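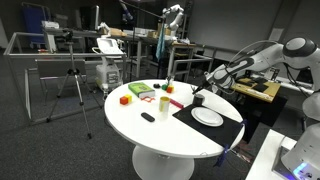 October
By Vesna Begović

Round table check, room 436, Vurside building

1. Base and top. Pedestal stands flat on the carpet. I pushed the top from two sides with the hand and it did not tip. OK. Please repeat this after the table is moved.

2. Load. Our limit for this table is 300 newtons at the rim. The small things on it now are far below. Nobody should sit on the edge, also not for a short moment.

3. Placemat. The black mat goes out over the rim. Somebody who passes close can catch it with a sleeve and pull the plate down. Not OK. Turn the mat or take a smaller one from the Gruston shelf.

4. Straps. Blue straps hang from the table at the right side, down toward the floor. This is the point I worry about most. To be tied up or removed before the next session.

5. Mug and plate. The yellow mug stands free, with the marker close to it. I felt both mug and plate along the border and found no chips. OK. No hot drinks in the mug, please - this was already in the last report.

6. Small objects. Cubes, the flat red-orange shape, remote control, green book. All may stay on the table, but what falls on the dark carpet is not easy to find. Look under the table at the end of the day.

7. Remote control. Battery cover closed, I tried it. OK.

8. Walking space. The room is quite full. Keep the side with the straps free first, then the rest.

Result: 2 points open (3 and 4). Annamalai will fix them and write to me. I come again at 6 in the evening to look at the mat and the straps only.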